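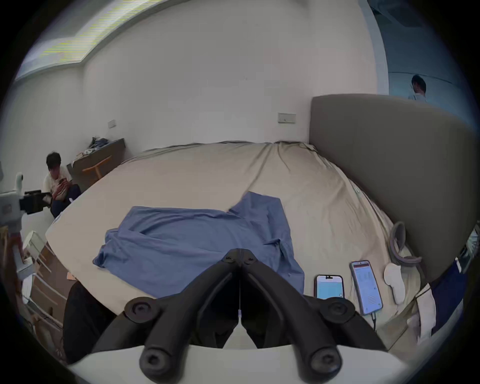 Household Operations, Unit 4: Folding a Button-Up Shirt on a Bed
Handout for the evening section. Bring it back next time; the copier allowance is 800 sheets a term and we are well into it.

4.1 Why the bed

The textbook assumes a waist-high folding table in a well-lit utility room. I have met very few people who own one. You have a bed, and the bed is large, padded, and already covered in things you meant to move. Learn on the surface you will be using.

A mattress has two faults as a work surface. It gives when you press on it, so you can't crease hard. And a fitted sheet has wrinkles of its own, which will pass themselves off as wrinkles in the shirt. Pull the sheet toward you once before starting. Once is enough -- this is a unit on shirts.

4.2 Clearing

Phones, chargers, straps and whatever else lives near the headboard go to one side. Moving them to another room is ideal and you won't do it. The working rule is that nothing sits inside the reach of a sleeve. A charging cable counts as part of the phone, a point last term's section kept forgetting.

4.3 The fold (Sikdale method)

1. Lay the shirt out with the collar pointing away from you. Get the collar flat first. A bunched collar throws off every step after it.
2. Button the top, the middle and the bottom. Purists button all of them. Purists have more time.
3. Turn the shirt face down, holding it by the shoulders. Smooth from the center outward with the flat of your hand.
4. Fold one side in to the middle of the back. Lay the sleeve straight down along the fold.
5. Same on the other side. If the sleeves cross, your fold was too deep.
6. Bring the tail up a third, then again to the collar. Turn it over.

The Imach method reverses steps 4 and 6 and makes a squarer package that falls open when lifted. It has its defenders.

4.4 Practice

Aim for a folded shirt in 62 seconds. Your first will take longer and look like a sandwich. Do 50 before the practical, and use more than one shirt, as a garment that has been folded 20 times starts to cooperate.

Shirts with a slippery finish are covered in Unit 5, along with fitted sheets, for which I apologize in advance.

Reading: Sulemana course pack, the chapter on collars. Skip the part about starch.

Last updated: December
Savport Evening Classes | Contact the course office | Back to top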